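Skamulico llega en enero con 39 mazmorras y voces en español

El estudio Kokulum ha confirmado que Skamulico, su juego de rol por turnos, saldrá en enero para ordenador, y que lo hará con textos y voces en español desde el primer día. La noticia se conoció el martes por la tarde, durante una emisión en directo que se alargó bastante más de lo previsto y en la que pudimos ver por fin la ciudad de Moges en movimiento. Y qué ganas de recorrerla entera.

Para quien no lo haya seguido: Skamulico nos pone en la piel de una copista que despierta en los sótanos de un archivo incendiado, sin memoria y con una lengua muerta escrita en los brazos. Cada palabra que consigue traducir se convierte en un hechizo. Es una idea preciosa, y lo mejor es que el combate entero gira sobre ella. No hay lista de conjuros al uso: se combinan raíces, prefijos y terminaciones, y el resultado depende también de quién escuche. Una misma frase puede dormir a un guardia y enfurecer a un espectro que hablaba otro dialecto.

Julián Villanueva, director del proyecto, explicó que el equipo ha cerrado el contenido en 39 mazmorras, todas diseñadas a mano, repartidas entre Moges, las marismas y el valle de Rolitz. «Teníamos más, pero las que sobraban se parecían demasiado entre sí y preferimos quitarlas», contó. La cifra incluye dos escenarios que solo se abren si la protagonista decide no recuperar sus recuerdos, una rama de la historia que el estudio no había enseñado hasta ahora y que pinta de maravilla.

Las compañeras y compañeros de viaje también tuvieron su rato. Vuelve la contrabandista que ya salía en la demo, esta vez con una línea de misiones completa, y se suman un sepulturero que cobra por adelantado y una jueza exiliada de Rolitz que se marcha del grupo si mentimos delante de ella. Esto último se vio en directo: bastó una respuesta descuidada en una taberna para perderla durante todo un capítulo. Se puede recuperar, aunque Villanueva no quiso decir cómo.

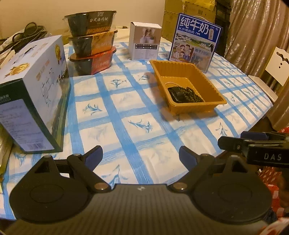 Rolitz es la región que más ha cambiado desde la demo. Antes era un pasillo con cuatro granjas y un puente; ahora es un valle abierto con estaciones, mercados y un sistema de facciones que reacciona a lo que compramos y a quién se lo compramos. El mapa se muestra en una cuadrícula, y Eusebio Vidal, responsable de arte, comentó que quería que recordara a las cosas de casa y no a un plano militar. El efecto se parece mucho al de un mantel blanco con rayas azules cruzadas y una flor con hojas pintada en cada cuadro, como el de la foto: cada casilla lleva su propio adorno vegetal, que cambia de color cuando una facción toma el control. Se lee de un vistazo y queda precioso en pantalla. Vidal adelantó que habrá un modo de alto contraste para quien necesite distinguir mejor las casillas, y que podrá activarse desde el menú inicial.

En lo técnico, la versión final permitirá guardar en cualquier momento fuera del combate, algo que la comunidad llevaba pidiendo desde la primera demo. También se podrá acelerar la animación de los hechizos, cambiar el tamaño de los textos y consultar un glosario que se va rellenando con las raíces descubiertas. El glosario merece mención aparte: recoge 207 entradas, con notas al margen escritas por la protagonista que van cambiando de tono según avanza la aventura. Hay chistes malos, hay dudas, hay alguna página arrancada. En la emisión leyeron tres y el chat se vino abajo de la risa.

La banda sonora cuenta con coros grabados en la lengua inventada del juego, y sí, se pueden traducir. Villanueva dejó caer que una de las piezas esconde la pista de un final secreto, así que ya imaginamos los foros echando humo la primera noche. El doblaje al español ya está terminado, y por lo que se escuchó el martes la voz de la jueza es una pasada, seca y cansada, justo como uno se la imagina.

Quienes jugaron la demo no podrán trasladar la partida completa, ya que el prólogo se ha rehecho de arriba abajo, pero el juego reconocerá el archivo guardado y respetará el nombre de la copista y la primera palabra aprendida. Es un detalle pequeño y muy bonito. La demo antigua seguirá disponible hasta el lanzamiento y después la sustituirá otra, con el prólogo nuevo y la primera visita al mercado de Moges.

Sobre la duración, Kokulum habla de hasta 117 horas para ver todas las ramas de la historia. Una partida centrada en la trama principal será bastante más corta, aunque el estudio no quiso dar una cifra. Sí aclaró que habrá una opción para empezar de nuevo conservando el glosario, de modo que en la segunda vuelta se entiendan las conversaciones que en la primera sonaban a galimatías. A mí esto me parece lo más emocionante del anuncio: volver al primer sótano y descubrir qué estaban diciendo aquellas voces detrás de la puerta.

El precio se comunicará junto con la apertura de las reservas. No habrá acceso anticipado ni contenido exclusivo por reservar, y el libro de arte en formato digital vendrá incluido en todas las copias. Para las versiones de consola no hay fecha por ahora; el estudio dice que quiere ver antes cómo se maneja el sistema de palabras con un mando.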